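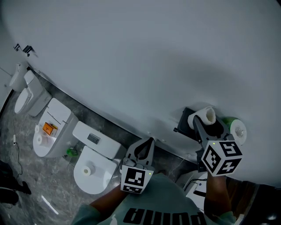 Progress report to the Katene programme
Cisturstead site, software work package
Prepared by Lachlan McPhee, Oct 20, 2018

Summary

This report covers the software work since April. The washroom restocking task is now our main test case, and the recording and replay tools are in daily use. Pose tracking is good enough for training on most sessions. The planner is behind schedule and we explain why in its own section. No change to the budget is requested.

Recording with hand-held grippers

The demonstrations are made by a person working with a gripper in each hand, with no arm attached. Each gripper carries a cube of printed markers, and the head camera reads the markers to work out where the gripper is and which way it points. The restocking task uses toilet rolls and a tissue dispenser, in a room with a row of toilets along one side. Rolls may start on the worktop or on a closed lid, and the operator changes the layout between recordings.

We rewrote the recorder in the spring. The old version wrote video and gripper data to separate files with separate clocks, and lining them up took most of an afternoon per batch. The new one stamps everything from one clock and refuses to start if either gripper has not reported in. Operators found the refusal annoying at first. It has stopped us collecting one-handed sessions by mistake, which had happened in April and cost us a full batch.

Pose tracking

Tracking was the weakest part at the last report. Two faults made up most of the trouble.

The first was losing a cube when the forearm or the other gripper passed in front of it. We now carry the pose forward on the motion sensor for up to 15 frames and then mark the track as lost. Anything longer is left as a gap. We tried filling longer gaps by smoothing, but the paths looked fine on screen and were wrong at the jaws, so that code has been taken out.

The second was the left and right grippers being swapped when both cubes came close together. Bence Lakatos traced this to the way we matched markers between frames. The two cubes now use separate sets of marker numbers and the match is done on those alone. We have not seen a swap since the change went in.

White rolls on white surfaces remain a problem for the object detector. The edge of a roll is often lost completely under flat lighting, and the detector then reports the cardboard core as a small separate object. Shiny floors add to this by producing bright patches which it takes for rolls. We have relabelled 50 recordings with these cases in mind and will retrain once the labels have been checked by a second person.

Planner

The Zarnik planner takes the order of steps from the demonstrations and turns it into arm movements. It handles single-arm picks. It does not yet handle steps where one hand steadies the dispenser while the other works, and it sometimes plans both arms through the same space a moment apart, which the safety layer then stops.

We underestimated this. The original plan assumed we could run two single-arm planners with a check between them, and the check rejects too many plans to be useful. Bence is now writing a joint version that treats both arms as one machine. It runs in simulation but is too slow, and we have not put it on the Harkow arms.

Tooling

The replay viewer now shows both gripper paths over the head video and lets the reviewer mark a section as unusable without leaving the page. Reviewers asked for keyboard shortcuts and these have been added. Exporting still has to be started by hand.

Open items

The joint planner is 3 weeks late. We expect to recover part of that by dropping the planned work on voice notes, which no reviewer has asked for.

Battery warnings from the grippers reach the recorder but are not shown to the operator. A fix is written and waiting for review.

We need a decision from Katene on whether the second washroom at Cisturstead can be used for testing. Without it, the retrained detector will be tested in the same room it learned from, and the results will say little about how it does elsewhere.

Next period

Retrain and test the detector, bring the joint planner to a usable speed, and run the first two-arm restocking trial on the Harkow arms at reduced speed. Lachlan McPhee will send the trial plan separately once the safety settings have been agreed.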